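Chapter 7
Packing the Basket: Your Club's First Two-Arm Task

If you have worked your way through the first six chapters, you and your teammates can already do a good deal. You can move one arm from place to place without knocking over the water bottle somebody left on the bench, you can open and close a gripper at a sensible speed, and you have probably spent at least one long Friday afternoon hunting for a loose cable that was plugged in all along. I hope you laughed about it afterward. Most of us who teach this subject have lost whole evenings the same way, and we still do.

In this chapter the second arm joins in. The task we'll use is one that school clubs have been fond of for years, and it comes from the spring challenge at the Brorano workshop, where teams are asked to move ordinary household goods from a tabletop into a basket. It sounds like something a small child could do, and of course a small child can, which is part of what makes it such a fine problem. A snack bag crinkles and slides. A box holds its shape but tips if you take it too high. A cloth has no shape at all until you pick it up, and then it has a new one every time.

Heloísa Barros, who coached the Vandora High School club through its first season, used to have her students pack the basket by hand before they were allowed to touch the controls. They did it slowly, with two fingers of each hand, talking out loud the whole time — "I'm pinching the corner, I'm lifting, I'm waiting for it to stop swinging." The students felt silly for the first ten minutes. By the end of the hour they had filled a page of notes that they kept going back to until summer. 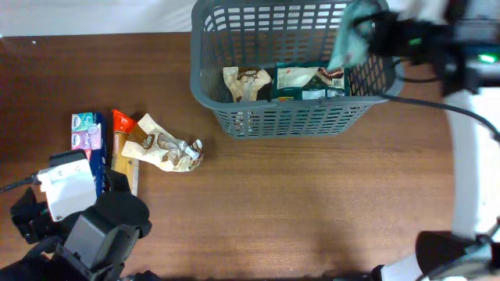 Should both arms move at the same time? For your first runs, let one arm finish its move and come to rest before the other one starts, and save overlapping moves for when each arm is reliable by itself.

You will find the reasoning behind that advice in Section 7.3, along with the timing chart, but it's worth saying a word about patience now. Tarun Kaushik and Awuor Mohamedi, who were partners on the Uzor team, logged 129 practice attempts before their first challenge, and they wrote a line or two after every single one. When you read their log (part of it is reprinted at the back of the chapter), you'll notice how plain the entries are. "Let go too high." "Cloth caught on rim." "Good grip, wrong angle." There isn't a clever sentence in it, and I have never seen a more useful notebook.

Cloth deserves special mention. A gripper closes on a fold, the rest hangs down wherever it likes, and the part you aren't holding can reach the basket well before the part you are. Try taking hold in different places, near a corner and then near the middle, and sketch how it hangs each time. Your sketches don't need to be pretty.

Before you begin, please gather the following:

Your team notebook and two pencils
A basket with an opening wider than your largest item
Five or six packages of different shapes and stiffness
One small cloth
The speed settings you saved in Chapter 5, set to 70 percent or lower

Choose one person to run the controls, one to watch the arms with a hand near the stop button, and one to write. Trade places after every ten attempts, even if the person at the controls is having a wonderful streak and begs to keep going.

7.1 Planning the Order of Moves

Start with the item you think will be easiest, and write down why you think so before you try it.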